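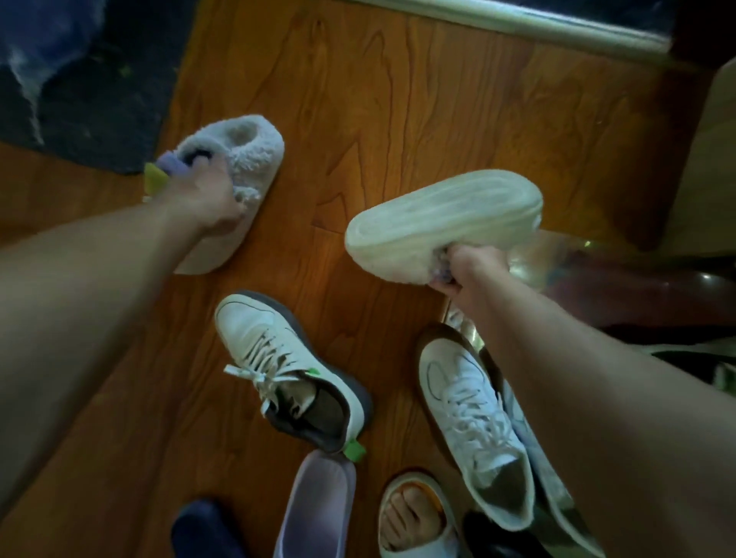

Inicio Números Autores Normas de envío Buscar Contacto

3. El calzado de casa y el orden de la entrada

3.1. Planteamiento

En la sección anterior se ha descrito cómo los hogares participantes guardan los abrigos y las bolsas. En esta sección tratamos del calzado, y en particular del calzado que se usa solamente en el interior. La literatura sobre orden doméstico le ha dado poca atención, quizás por su poco valor económico. Nuestro material indica que las zapatillas de casa son uno de los objetos que más veces cambian de sitio durante el día y que con más frecuencia quedan en el suelo cuando el resto de la habitación ya está recogido.

Los datos proceden de 30 viviendas de dos barrios, Clirkeck e Istthorpe. Las visitas fueron hechas por dos miembros del equipo, Jarrah Donnelly y Shirley Sowerby, siempre a partir de las cinco de la tarde, que es la hora en que los residentes vuelven y se cambian de calzado. El registro completo contiene 1152 episodios de recogida. Después de quitar los episodios interrumpidos o sin objeto identificable, quedaron 1090, y sobre ellos se hace el análisis.

3.2. Unidades de análisis

Llamamos «par» a dos piezas que el residente considera que van juntas, aunque en el momento de la observación estén separadas. Esta definición fue discutida bastante. En la codificación inicial, Yaw Ofori propuso contar cada pieza por separado, porque muchas veces las dos piezas de un par no reciben el mismo trato: una es agarrada por el borde mientras la otra sigue apoyada en el suelo, o una llega antes que la otra al mueble. Finalmente conservamos el par como unidad principal y anotamos la pieza como unidad secundaria.

Distinguimos también tres formas de agarre, según la parte del calzado que la mano toca: por la abertura, por el talón y por la suela. El agarre por la abertura predomina en las zapatillas de pelo largo, cuyo borde es blando y se deja apretar con los dedos. En los zapatos rígidos, los residentes prefieren el talón. El agarre por la suela es menos común y varias personas dijeron que lo evitan por motivo de higiene.

Figura 3. Recogida de un par de zapatillas blancas de pelo con las dos manos. La pieza de la izquierda permanece sobre el suelo de madera y está sujeta por el borde; la otra se ha levantado y muestra la suela. Junto a la mano derecha, una bolsa de plástico transparente arrugada.

3.3. Recoger con una mano o con dos

El primer resultado se refiere al número de manos. Cuando el par está junto y el calzado es ligero, la mayoría de los residentes lo toma con una sola mano, juntando los dos bordes entre el pulgar y los demás dedos. Cuando las piezas son voluminosas, esta solución resulta incómoda. El pelo ocupa mucho espacio y la mano no consigue cerrar sobre las dos aberturas al mismo tiempo. En tales casos se usan las dos manos, una para cada pieza, como se ve en la Figura 3.

El uso de las dos manos tiene una consecuencia que no habíamos previsto. Mientras dura el transporte, la persona no puede abrir una puerta, apartar una bolsa ni levantar la tapa de un baúl. Por eso el lugar de destino suele ser un lugar abierto: un estante bajo, una alfombra, el espacio debajo de un banco. Los muebles cerrados, como el modelo zapatero Gauthier que estaba presente en varias viviendas de Istthorpe, recibían sobre todo el calzado de calle y quedaban medio vacíos en la parte reservada a las zapatillas.

3.4. Las bolsas y otros materiales de envoltorio

Un segundo resultado concierne a los materiales que acompañan al calzado. En las entradas observadas encontramos con frecuencia bolsas, cajas y papeles de relleno al lado de los zapatos. Los residentes los describen de dos maneras opuestas. Para unos son basura que todavía no se ha tirado. Para otros son parte del objeto, porque servirán para guardarlo al cambiar la estación. Una residente de Clirkeck lo explicó así: «La bolsa es del zapato, si la tiro después no sé dónde meterlo en verano».

Esta ambigüedad retrasa la recogida. El calzado se lleva primero y la bolsa se queda en el suelo hasta que alguien toma una decisión. Yaw Amegashie ha propuesto para estos restos el nombre de «objetos en espera», que adoptamos aquí.

3.5. Suelo y alfombra

Por último, conviene mencionar la superficie. En las viviendas con suelo de madera, el calzado de casa se deja a menudo cerca del borde de la alfombra, y los residentes justifican esta costumbre por el frío en los pies. Rodrigo Falcão observó algo parecido en su trabajo sobre los pisos de Sumulham, donde el borde de la alfombra funciona como un límite que no está escrito pero que todos en la casa respetan. Nuestros datos van en la misma dirección, aunque en los hogares con niños pequeños el límite se pierde y el calzado aparece mezclado en toda la entrada.

No podemos decir si este uso del borde depende del tamaño de la alfombra. Las medidas fueron tomadas solamente en una parte de las viviendas y la sección 4 las presenta junto con los planos.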